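Budget for a two-arm bench cell for liquid transfer – what am I leaving out? 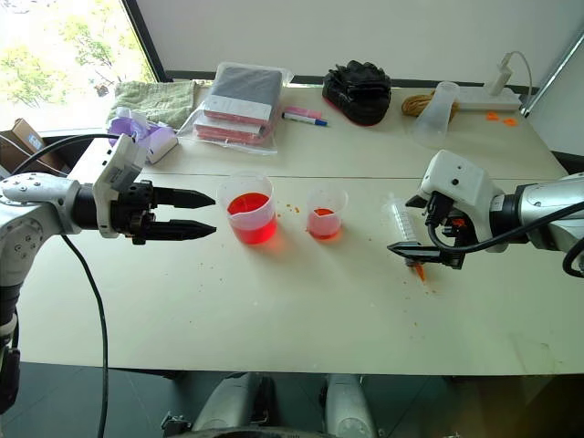
Left gripper open at the large beaker, syringe in the right gripper, colored test liquid.

Posted by benchload_k, 10/02/2020

We are pricing a two-arm bench cell for small-volume liquid transfer at our Vivdale site. The task is to draw from a large plastic beaker with a graduated syringe and dispense into a small one, 80 transfers per shift, two shifts. Both arms have parallel two-finger grippers. Arms and controller are already approved as one capital line. What I have to defend now is everything else, and the limit for that is $1,744 unless I go back for a second signature.

My list so far:

Gripper fingers, spare set
Syringes and beakers, first quarter
Spill containment for the table
Cable management for both wrists
Table fasteners and leveling feet
Power distribution at the back of the bench

The questions I can't settle are these. Do I need custom fingers for the syringe, or will stock pointed fingers do? Should consumables sit in the capital request or in operating? And is a plain white tabletop good enough, or should I budget for a stainless insert? The liquid in the trials is dyed water. Production will be a mild buffer, nothing corrosive.

Quotes requested from Grandeck and Dolan. Grandeck answered in two days, Dolan has not answered.

tarewt_mech
Reply accepted by benchload_k

Taking your three in order.

Fingers. Stock fingers will hold a syringe barrel. They will not hold it at the same angle every time. A round barrel between two flat or pointed faces can rotate about the contact line, and a few degrees at the grip is several millimeters at the tip. Budget for V-groove pads on the arm that carries the syringe and leave the other arm stock. The beaker arm has an easier job, provided the opening width clears the beaker diameter with some margin. Check that number on the data sheet before you order, and check it against the beaker at its widest point, including the spout.

Also decide how the plunger gets moved. Your list has no line for it. Choices are the second arm pushing it, a small linear actuator on a bracket, or dropping the syringe for a fixed pump head. The second arm costs nothing in parts and a lot in cycle time. The actuator will probably be the largest single item in your remaining budget, so get that quote first and fit the rest around it.

Drips. There is a drip at the right gripper in your photo and liquid on the table under it. Plan for that as a normal condition. Put a shallow tray under the transfer path and specify a short pull-back on the plunger before each move. The tray is cheap. Liquid tracking into a wrist connector is expensive, so ask both vendors for the ingress rating of the gripper body as well as the arm. They are often different, and the brochure usually gives the better one.

Consumables. Operating. If you put them in capital, you will have to explain every reorder. Put one starter lot in the capital request, labeled as commissioning material, and set the reorder point at 200 syringes.

Tabletop. White laminate or painted board is fine for dyed water and mild buffer if the edges and any seams are sealed. White has the advantage that you can find residue on it. I would skip the stainless insert – reflections will give you trouble if you ever add vision.

Cable management: route both wrist cables through their full range by hand before you buy clips. Loops that look generous at rest go tight at full reach.

puveseo_user3

We bought the Puveseo starter kit for something similar and it was fine. Comes with clips and a power strip. Don't remember what we paid. Get the extended warranty.

flatseam

I agree with most of the accepted reply but not on leaving the beaker arm stock. Thin plastic beakers deform when you squeeze them, and a two-thirds full one will slop over if it does. Add soft pads and a force limit, or stop lifting the beaker at all and put it in a fixed nest. A nest is a block with a hole in it and your shop can make one from scrap.

Two missing lines:

Bench clearance. Anything stored along the back edge is inside somebody's reach envelope sooner or later. Price a wall shelf and move the supplies and the power strip onto it. Keep mains above the liquid level and away from the tray.

Commissioning hours. If your site charges internal labor to the project, that alone can go through your limit. Ours booked it in November after the request had closed, and we had to file an amendment.

On Dolan, call them. Their web form took two tries for us.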